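### 4.2 Filling and priming the Fesero atomizer

1. Unscrew the collar counterclockwise and lift out the pump. Set it on a clean, lint-free cloth.
2. Rinse the glass vial with perfumer's alcohol and let it air-dry for 60 minutes. Do not use water.
3. Draw the fragrance into the supplied pipette and fill to the shoulder line – no higher.
4. Refit the pump and tighten the collar by hand.

**Caution:** Perfume concentrate is flammable. Keep the vial away from open flame and hot surfaces while the collar is off.

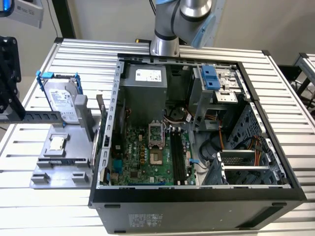
*Open Dell tower on its side, CPU socket frame lifted.*

5. Hold the atomizer upright and press the pump until a fine, even mist appears. The first two strokes may release only air.
6. Wipe the nozzle and replace the cap.

**Note:** Rinse the vial and pump with alcohol before changing to a different fragrance. Resinous and vanilla blends leave residue in the dip tube – repeat the rinse if any scent remains.

If the spray is uneven, replace the nozzle insert (see 4.5). Do not clear it with a pin.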